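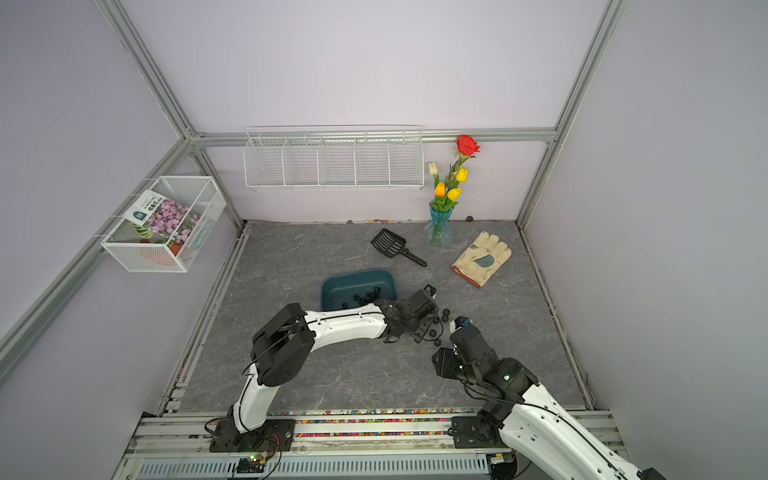 Undbridge league round-up: deck-building games are back!

What a month April has been for the card table. We had two new starters, two rematches everyone had been waiting for, and a final round of Skerora that went on until well past ten in the evening with half the room standing behind Margit Bakke's chair. If you missed it, come next time. Really, do.

For those who haven't played it, Skerora is the one with the tides. You build a fleet deck of 70 cards, and at the end of every round the tide marker moves and changes which of your harbour cards are open. Most of us spent the first few weeks stuffing our decks with big ships because big ships are fun (they are!), and then wondering why they sat in our hands all evening doing nothing. Margit has been quietly playing small boats and pilot cards the whole time, and her win over Kadir Karabulut was lovely to watch. She let him have the outer islands, kept her hand full, and landed four boats in a single low tide. Kadir says he saw it coming. His face said otherwise.

If you'd like to try something similar, start by taking out your two most expensive ships and putting in Pilot's Whistle. You'll feel weaker for the first three rounds. Stick with it, though — once the tide turns you can move every turn, and your opponent is still waiting for deep water. Against a storm deck I'd keep one Breakwater back as well, even when it looks like a wasted card. Şengül Sezer plays storm better than anyone here and she will find you if you don't.

We've also had a few goes at the Uçar expansion, which Yichen Cai brought along. The kite cards are great and the new harbours open the map up a lot. I'm less sure about the smuggler rules. We read them three times and still ended up with two different answers on whether a hidden cargo counts towards your hand limit. For league games we're saying it does, until somebody finds a better reading. 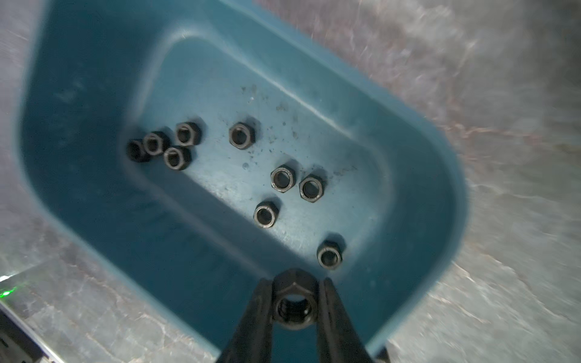 Next up: Zallora, team rules

From the next session we're trying Zallora in pairs. It's a gentler game than Skerora and much quicker to teach, so it's a good one to bring a friend to. Partners share a market but keep separate hands, and you may only talk about cards that are already on the table. That last rule sounds strict but it makes for some wonderful pauses.

Canan Ateş is drawing up the pairings and would like names by the end of the month. If you already have a partner in mind, tell her both names. If you don't, put yourself down anyway and she'll match you up. Doors open at half past six, first deal at seven, and please sleeve your cards if you're lending a deck.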